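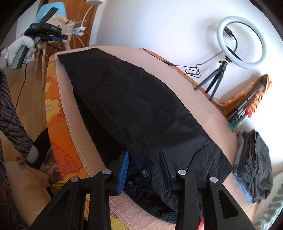 Black garment with snap buttons, on the ironing board.

From: Ezequiel Iglesias
To: Nullulbridge Harbor History list
Date: Jun 7, 2024
Subject: Re: Grovunora supply base, records and access

Dear members,

Thank you to those who replied to the message quoted at the end. The position on the Grovunora records is as follows.

The company has agreed to release 176 boxes of papers from the former supply base at Nullulbridge. They cover crew transfers, pipe deliveries and the leasing of the east quay. Personnel files are excluded and will remain with Grovunora.

The boxes will be held at the Iltlow reading room. Members may request up to four boxes per visit. Requests should reach the reading room two working days in advance and should quote the box number from the transfer list.

The survey logs of the supply vessel Lai have not been located. Any member who holds copies is asked to write to me directly.

Regards,
Ezequiel Iglesias
Records Coordinator

On an earlier date, Joaquim Tavares wrote:
> Dear all,
> I understand that the supply base offices were cleared in January.
> Could the list confirm whether the quay leases were kept, and whether
> they will be open to members? I am preparing a paper on how the town
> changed once the offshore work arrived, and the leases are my main gap.
> With thanks,
> Joaquim Tavares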